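Unit 6: Pacing in the 2,000 m steeplechase and flat events
Course notes, Middle-Distance Coaching, Level 2
Prepared by Rowena Galang

6.1 Terms

A split is the time for a fixed part of the race. A lap split covers 400 m. Cumulative time is the running total at each split point. Differential is the second half of the race minus the first half, in seconds. A positive differential means the athlete slowed.

For a flat 2,000 m the split points are 400, 800, 1,200, 1,600 and 2,000 m. For the steeplechase, lap length depends on whether the water jump is inside or outside the track, so splits from two venues can't be compared until lap length has been checked. Use the finish line as the reference point in both cases.

6.2 Even pace and its limits

Even pace is the default plan for time trials. In championship racing the field usually sets a slower middle section, and the plan has to allow for it. Athletes should know their target lap to the second and be able to hold it in training without a watch.

Changes of pace cost more than the average suggests. A lap run three seconds fast followed by one run three seconds slow gives the same total as two even laps, but the athlete begins the next lap in a worse state. Keep lap variation within one second for the first three laps.
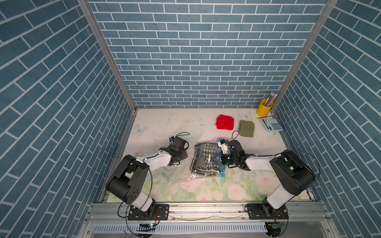
6.3 Worked case: Petatier meet, February

Lucero Marulanda ran the flat 2,000 m with a target of 76 seconds per lap, or 6:20 in total. Her splits were 73, 75, 79, 80 and 76. The total was 6:23. The first lap was three seconds under target, and laps three and four lost seven seconds between them. The last lap was on target, so finishing speed was not the limiting factor.

Reynaldo Castillo, in the men's race, ran 70, 70, 71, 71 and 67 for 5:49. Lap variation before the last lap was one second.

6.4 Recording splits

Two timers per athlete, one on cumulative time and one on laps. Write the cumulative time first and work out laps afterward. Bib number goes on every sheet. At Petatier the sheets for bibs 49 and 564 were swapped and had to be sorted out from the finish video.

6.5 Before the next session

Read section 19 of the Burkitow handbook. Bring one full set of splits from an athlete you coach, with lap variation marked.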